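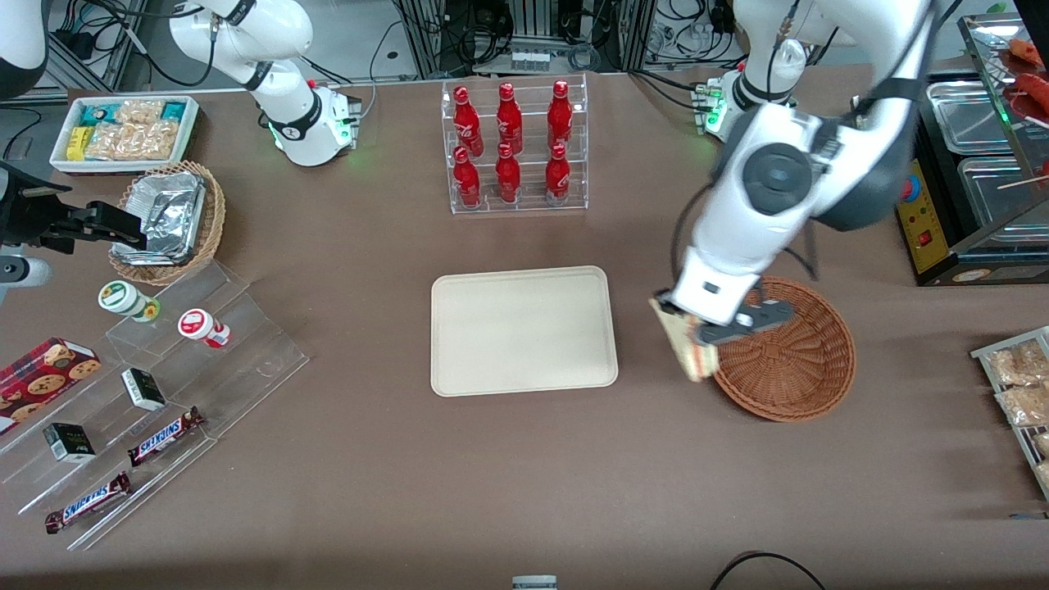

Category: Trade News / Shopfitting and Counter Display

Schwerdtfeger adds small counter layout to Gimton display range

Schwerdtfeger has extended its Gimton range of counter display items with a layout intended for small convenience shops, station kiosks and staff canteens. The set is supplied under the name Gimton Counter and is available to trade customers from December.

The layout is planned for a single flat tabletop. It consists of round woven baskets, shallow rectangular trays, a white wire rack for bagged bread and pastries, and a clear two-tier acrylic rack for bottled drinks. All items stand freely on the surface and need no fixings. Stock is not included.

The bottle rack takes 3 bottles on each of its 2 tiers. The rear tier is raised so that labels on both rows face the customer. It is suited to slender contoured bottles as well as straight-sided ones, and should be placed at the back of the counter, where it does not block access to lower goods.

Trays are supplied in white and beige. White trays are meant for packets and bagged snacks. The beige tray is normally kept clear near the centre of the counter and used for making up orders.

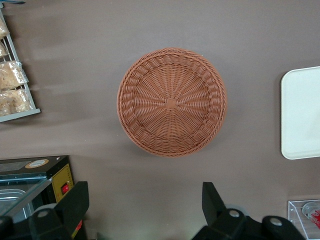 The baskets have a braided rim and a shallow bowl. They are intended for wrapped items such as sandwiches, and for foil containers. Unwrapped food should not be placed directly on the weave. Baskets may be wiped with a damp cloth and left to dry in air; they must not be soaked or put through a dishwasher.

Bagged bread and pastries are placed one below another along the wire rack, which ends in a flat ledge at its lower end. Bags should be sealed before loading and the lowest bag should rest against the ledge.

Gimton Counter replaces the earlier Koria set, which was sold with a fixed base panel. Spare parts for Koria will be held until present stock is used up. Roughly 3,000 Koria sets were supplied, and their wire racks can be used with the new layout without changes.

Orders are handled by Sokard, the distributor for the range. The minimum order is one complete set. Baskets and trays can also be ordered separately under list section 66. Price lists and dimension sheets are available from Sokard on request.

Last updated: December

Related items
Koria base panels: notes on removal and disposal
Sokard revises delivery terms for part pallets
Cleaning acrylic display racks
Gimton shelf edging now supplied in longer lengths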